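Steamed buns back on the menu at Stukell hall

I'm still full as I write this, so forgive me if it wanders. The bun mornings are back at the hall in Stukell after a gap of nearly a year, and if the queue was anything to go by they were badly missed. I got there at half past nine thinking I was being clever and early, and found people already halfway down the path with their tubs and tins!

Ka-ming Chuang, who started the mornings when she moved here from Gethin, had the first batch proving before most of us were awake. She and her helpers made 100 buns in all, half with pork and spring onion and half with sweet red bean, and every one went before noon. I had one of each (well, two of the red bean) and took another pair home for my neighbour, who got one of them.

The money goes towards new worktops for the hall kitchen, which has needed them for as long as I've lived here. Buns were £2 a pair, tea was whatever you fancied dropping in the tin, and somebody had brought a very good ginger cake as well.

What I liked best was the lesson afterwards. There were 12 places and I'd put my name down back in the summer, so I wasn't going to miss it. We mixed plain flour, yeast, a spoonful of sugar and warm water, and then kneaded until our arms ached. Ka-ming went round prodding everyone's dough and told me mine was "nearly there", twice, ten minutes apart. Pleating is the hard bit — my first three looked like old socks, and the fourth came undone completely.

She was very firm about the steaming. Leave space between the buns, because they swell, and keep the lid on for the full time however much you want to look. When they're done, turn off the heat and wait a few minutes before lifting it.
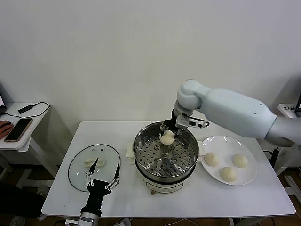 She also says you can freeze them once they're cooked and steam them again straight from the freezer, so I've cleared a drawer in hopes. My own efforts were eaten standing up in the hall kitchen with a bit of soy sauce and chilli oil, and they tasted far better than they looked.

The next bun morning is in November, doors open at ten, and there'll be another lesson after it. Names go on the sheet by the hall door, and bring an apron and something with a lid to carry your buns home in.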